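**Casado Base Cabinet System**
Product information, revised February 28, 2026

The Casado range of kitchen base cabinets is manufactured by Fusico for apartments, small houses and shared residences. It is supplied as individual units and may be arranged in a straight run, an L or a U. The range is suited to the storage of everyday dishes and cookware below counter height.
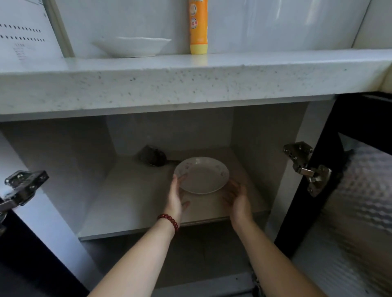
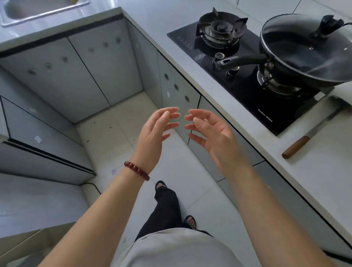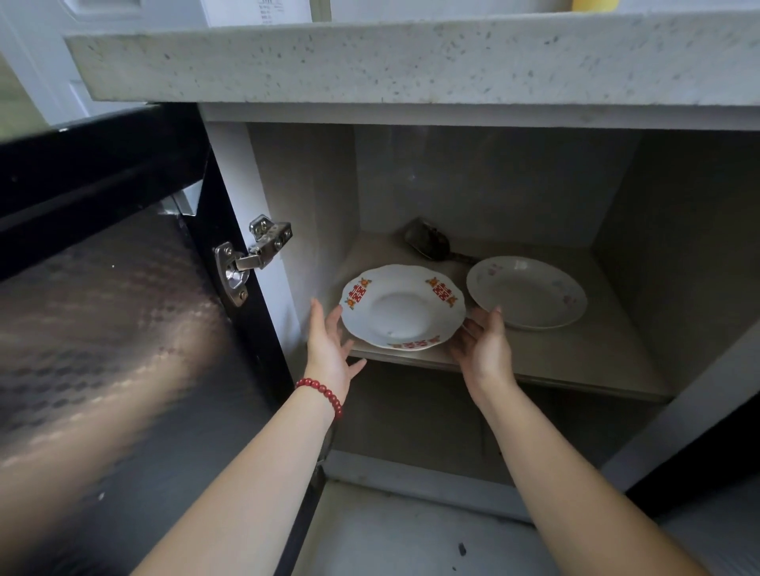
*Lower cabinets in a residential kitchen. First and third views: plates at shelf level. Second view: floor area and light gray cabinet fronts.*

## Construction

Each Casado unit consists of two side panels, a base, a back panel and a front rail. Panels are joined with dowels and cam fittings and may be taken apart and reassembled without loss of strength. The exposed edges of all shelves are sealed at the factory.

Doors are flat and without molding. They are hung on concealed hinges that adjust in three directions after installation. A soft-close version of the hinge, sold under the name Nuller, is available for every door in the range and may be fitted to cabinets already in use.

## Shelves and load

Shelves rest on metal pins and can be moved up or down in fixed steps. Units ordered for dinnerware are supplied with reinforced shelves, and this option is recommended where stacks of plates will be stored. Heavy items should be placed toward the sides of the shelf, where support is greatest. Cast iron and small appliances belong on the cabinet base.

Shelf liners are sold separately. Adhesive liners are not recommended, as their removal may damage the surface.

## Finishes

The Litura finish is a matte coating available in white, light gray, sand and dark green. Color may vary slightly between production runs – customers adding to an existing kitchen are advised to request a sample before ordering. Doors, drawer fronts and end panels can be ordered separately in any of the four colors.

## Countertops

Casado units accept stone, solid surface and laminate countertops. Stone tops must be laid on a level run of cabinets, with all units fastened to one another and to the wall. Countertops are not included in the price of the cabinets.

## Order numbers

| Item | Order number |
|---|---|
| Base unit, single door | 136 |
| Base unit, corner | 763 |
| Nuller hinge set | 22 |
| Full L-shaped set, Litura finish | 2,492 |

## Care

Clean doors and shelves with a soft cloth and mild soap, then wipe dry. Abrasive powders, steel wool and products containing bleach must not be used. Spills on the cabinet base should be removed promptly, particularly near the sink. Hinge screws should be checked once a year and tightened by hand.

## Delivery and returns

Units are shipped flat and include all fittings except wall anchors, which must be chosen to suit the wall. Unopened cartons may be returned within the period stated on the invoice. Doors in special sizes are made to order and cannot be returned.

The corner unit will be offered with a revolving shelf from April. Existing corner units cannot be converted.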